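08/06/2022

Well, I promised myself I'd write more often this summer and then let weeks go by, so let me try to catch up while the coffee is still hot. We finally got the culvert in at the bottom of the lane! The old one had been rusting through since before we bought the place, and every hard rain in March took another bite out of the gravel.

The pipe came from the yard over in Galldale, 95 miles round trip with the trailer (and one stop to tighten the straps, which I was glad of). I'd budgeted $2000 for the whole job and the pipe alone was $818, so you can imagine me doing sums the whole way home. 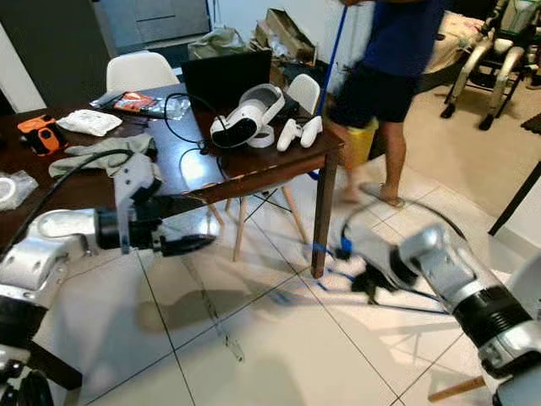 *Dining table, headset and laptop*

The trench was the slow part. Clay on top, then rock, then more clay — and the rented Dastero backhoe leaks a little from one hose, so I kept climbing down to check the fluid. We went through about 50 bags of gravel before I gave up and ordered a proper load.

Still to do: pack the downhill side, rake out the ruts, and get the backhoe returned before they charge me another day. My back is sore and my boots may never be clean again, but I drove across it twice tonight just because I could.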